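Lultotwood site, bench cell 2
Pre-purchase inspection checklist with comments
11 June 2019

Purpose: decide what gets replaced, what gets kept and what goes on the December equipment request.

1. Emergency stop within reach of operator
Pass. Button latches and releases cleanly. Second button on the far side was quoted at 400 dollars by Voklow. Recommend we include it.

2. Arm mounting bolts
Pass. Torque marks still line up.

3. Gripper fingers
Pass with comment. No cracks in the ribs. We have no spare pair on the shelf. Budget for two pairs, 100 dollars a pair, and order them with the next parts run.

4. Gripper cable and strain relief
Fail. Jacket is worn through at the second clamp. Cell stays at reduced speed until the cable is changed. This comes out of the repair line and should not wait for December.

5. Work surface and position markers
Pass. Surface is level. Tape markers are fine for now - if we buy the second arm they should be replaced with something permanent. 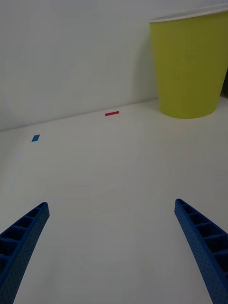

6. Guarding
Open item. Two quotes are in for side panels. Sequeira came in at 1093 dollars with brackets, Nultton at 777 without. The bracket price from Nultton is still missing, so the two can't be compared yet. Ask again before the request is written.

7. Controller cabinet
Pass. Filter cleaned during inspection. Door seal is stiff but holds.

8. Lighting over bench
Pass. No purchase needed.

9. Floor markings
Fail. Yellow line is gone on the aisle side. Repaint from stock.

10. Manuals and training records
Pass with comment. The manual in the binder is one revision behind. Print the new one.

Reinspect items 4 and 9 once the work is done. Item 6 stays open until the quotes match.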